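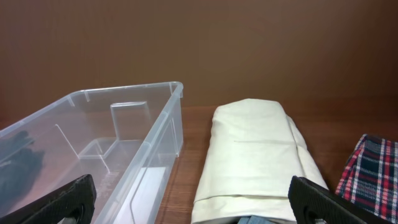
図1 手首カメラから見た作業台。左に透明の収納ケース、中央にたたんだクリーム色の布、右に格子柄の布。

学生ロボット製作プロジェクト「Brostholm」中間報告
報告者:Ximeng Xie(学生代表)
提出先:Gillies教育助成基金 ご担当者様

いつも私たちの活動をご支援くださり、ありがとうございます。7月までの進み具合を報告いたします。日本語は私の母語ではありませんので、読みにくい文がありましたらお許しください。技術の部分は班のメンバーに確認してもらいましたが、文章は私が書きました。

1.今期の目標

申請書に書いた目標は、たたんだ布をつかみ、透明なケースの中へ入れる作業を、アーム1台で行うことです。秋の学生競技会「Sosttonカップ」の布整理部門に出場するため、課題も競技会の規則に合わせました。規則では、布の色と柄は当日まで知らされません。そのため、練習でも無地の布と柄のある布の両方を使っています。

前回の報告では、布を広げた状態からたたむ作業も今期に行うと書きました。班で相談した結果、たたむ作業は来期に移し、今期は「つかむ、運ぶ、入れる」に集中することにしました。計画を変えましたことを、ここで正式にお伝えいたします。

2.進んだこと

グリッパーの指を作り直しました。前の指は先が細く、布の上の一枚だけをつまんでしまい、持ち上げる途中で形がくずれることが多くありました。新しい指は黒い厚めの板の形で、表面に細かいざらつきがあります。図1の下の両側に見えているものがそれです。指の設計は機械班の二年生が担当し、三回の試作のあとで今の形になりました。

制御のプログラムは、学内で使われている「Rultel」という教材用のソフトウェアの上に作っています。以前は人が動作の位置を一つずつ入力していましたが、今は操作用のレバーでアームを動かし、その動きを手首のカメラの映像と一緒に記録できるようになりました。記録した練習動作は352本です。このうち、途中で操作を間違えたものを除き、300本を学習に使っています。除いたものも消さないで、別のフォルダーに保存しています。後で失敗の分類に使いたいと考えるからです。

布を置く位置についても決まりを作りました。始めのころは、人によって置き方が違い、ある日の記録と次の日の記録を比べることが難しかったです。今は、記録を始める前に、置き方の表を見ながら二人で確認します。この確認に時間がかかるという意見も班の中にありますが、私は続けたいと思っています。

3.難しいこと

いちばん困っているのは、透明なケースの見え方です。カメラの映像では、ケースの底や壁を通して木の台の色が見えます。そのため、プログラムがケースの縁の位置を間違えることがあります。図1でも、ケースの中が茶色っぽく見え、縁は光が当たったところだけが明るい線になっています。人の目にはすぐわかりますが、画像の処理では、この線と台の木目を区別することが簡単ではありません。

最初は、縁に色のついたテープを貼ることを考えました。しかし競技会の規則を読み直しますと、ケースに印をつけることは禁止されていました。今は照明の向きを変えて、縁の光り方がどう変わるかを調べているところです。照明班の記録はまだ整理ができていませんので、次の報告に入れます。

二つ目は、布の高さです。クリーム色の布のように高さのあるたたみ方をすると、手首のカメラが布に近づいたとき、布の向こう側の様子がわかりにくくなります。平らにたたんだ布では、この問題はほとんど起きません。競技会ではたたみ方を選べませんので、高い布の練習も減らさないことにしました。接近する前に一度上から全体を見る動作を加える案があり、今、一年生のグループが試しています。ただし、一回の作業時間が長くなりますので、採用するかどうかはまだ決めていません。

三つ目は技術のことではなく、人の時間のことです。試験期間には集まれる人が少なく、予定していた記録の作業が遅れました。この遅れは夏の休みの間に取り戻す計画です。実験室は18時に閉まりますので、休みの間は朝から使えるように、指導の先生を通してお願いし、許可をいただきました。

4.予算について

いただいた助成金は、指の材料、照明の部品、練習用の布とケースの購入に使いました。モーターの予備を2個買う予定でしたが、1個は学科から借りることができましたので、その分の金額を照明の部品に回したいと考えています。費目の変更になりますので、ご承認が必要でしたら、必要な書類を教えてください。領収書の写しは別の封筒でお送りしました。

5.これからの予定

休みの前半は記録の不足を補います。特に、格子柄の布の記録が無地の布より少ないので、柄のある布を先に行います。後半は、競技会と同じ手順で通しの練習をします。審判の役は、ほかの研究室の学生にお願いする予定です。自分たちで判定しますと、どうしても甘くなるためです。

また、新しく入った一年生のために、操作の手引きを作り始めました。今ある手引きは私が一人で書いたもので、説明が足りないところが多いと言われました。書き直しは一年生が自分で行い、私は内容の確認だけをします。完成しましたら、基金にも一部お送りいたします。

競技会の見学をご希望の場合は、席の申し込みを私たちが代わりに行うことができます。人数をメールでお知らせください。次の報告書は、通しの練習の結果がまとまりましてから提出いたします。どうぞよろしくお願いいたします。

Ximeng Xie
プロジェクト「Brostholm」一同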